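Cell 2 pre-run checklist, gripper comparison
Rustthorpe shop, September. Usuga fingers vs Pisham fingers, same arm, same PC teardown job.

1. E-stop, pendant and bench button. OK. Both latch, both reset clean.

2. Arm base bolts. OK. Paint marks still line up.

3. Tool flange screws. REDO. One was finger tight after the last swap. Retorqued, sign again after first 18 cycles.

4. Cable down the arm to the gripper. WATCH. Needs slack at full wrist turn but not so much it snags in the case. Check by hand at slow speed before every run, not just the first.

5. Speed cap. OK. 60 mm/s inside the case, do not raise it for either gripper. Someone had it at 71, set back.

6. Test PC unplugged from wall, power supply drained. OK.
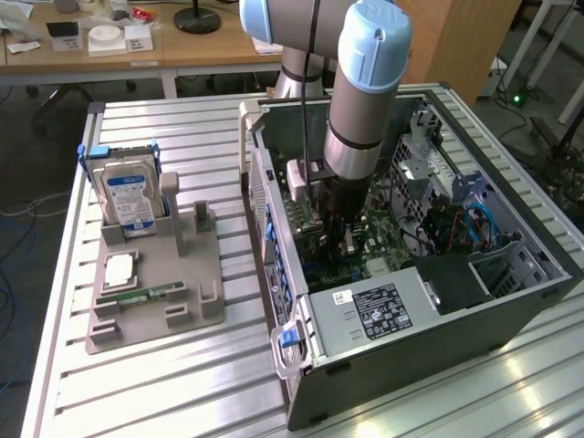 7. Clearance to drive cage. FAIL on first try with the Usuga set, fingers too wide when open, touched the cage wall on the way out. Opening limit cut down, passed after that. Pisham set cleared it no changes.

8. Parts fixture seated, hard drive upright, RAM and CPU down in there pockets. OK. If the drive leans at all stop and reseat, the pick point is taught to it standing straight.

9. Grip force. Same setting for both or the comparison is junk. RAM stick is the limit, not the drive.

10. Pad wear. Usuga 586 cycles, shiny at the tips. Pisham new. Not really fair, need fresh Usuga pads from Custstead befor the next round.

11. Floor cables clear of where people walk. FIX. Tie back today.

Cleared for slow runs only. Full speed on hold til 3 and 11 are signed.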